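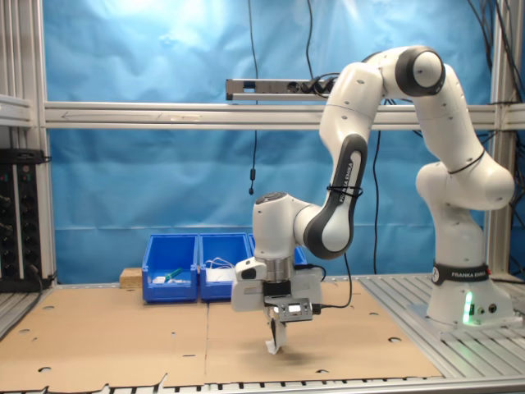

Notes from the Sokthorpe gripper day
Thursday, November 21, 2019

Sokthorpe opens its test hall to outside visitors twice a year, once in June and once in the fall. I went to the fall one. We are a small kitting shop that packs medical supply boxes by hand, and we wanted to see how far a standard two-finger gripper gets with light, flat items before we spend money on anything special.

The drive took longer than planned and I missed the welcome talk. Sign-in was at the side door by the loading dock. There were 19 of us on the list, mostly from packing and lab supply companies, plus a few people from a technical college. We were split into groups and moved through the hall by the clock, with 25 minutes per cell. That was too short at two of them and too long at the one with the conveyor.

The cell I had come for runs a Franka Emika arm on a slotted aluminum table. The task is supply sorting. Small items go into open blue bins, and the person running the cell changes the gripper setup between runs. The table is covered with cardboard, which they said they like for thin items. On bare aluminum the fingertips have to come down very exactly or they scrape in the grooves. Cardboard gives a little. It also wears out, and they replace it when the edges get too rough.

Three setups were compared during our slot: the stock fingers, a pair of Osetti soft pads, and a longer printed finger made in house. Each one had been run through the same list of picks the week before, 196 picks per setup, and the results were on a sheet taped to the control desk. I copied down what I could.

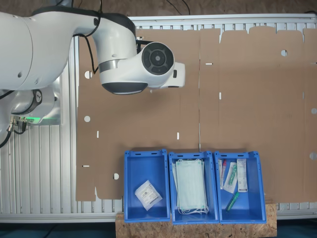
Face masks were the worst item for all three. When they are stacked, the ear loops catch on each other and two come up together. The soft pads did this more than the stock fingers. The operator thought it was the grip width, and said a slower lift helped but cost over 4 seconds per pick. For us that would be hard to accept.

Flat square packets were better. The printed finger has a thin tip that gets under the edge, and it had the fewest drops on the sheet. Stock fingers could do it if the packet was already lifted at one corner. Tubes and small boxes gave no trouble with anything, and I would not pay for a different finger to handle them.

The bins got some discussion. Their rims are thick, and the long finger clears them easily, while the soft pads are wide and touched the side on two picks I watched. Someone asked about suction. They have a Prorkell cup unit but had not fitted it yet, and the answer on when was "after the new year."

After lunch we saw the controller bench. Abdelaziz, the software package they use to log the runs, stores gripper width and force with every pick, so a missed pick can be looked up later. The menus are slow and the export only writes one file at a time. I asked whether it works with other arms. It does, with a paid add-on, and they did not have the price.

Changing fingers took the operator 5 minutes with a hex key, including the check moves. I had expected longer.

For our shop I have asked for a set of the printed fingers on loan and will try them on gauze packets first. Masks will stay with the hand packers for now. Sokthorpe takes names for the June visit at the front office, and parking is behind the building, entered from the north side.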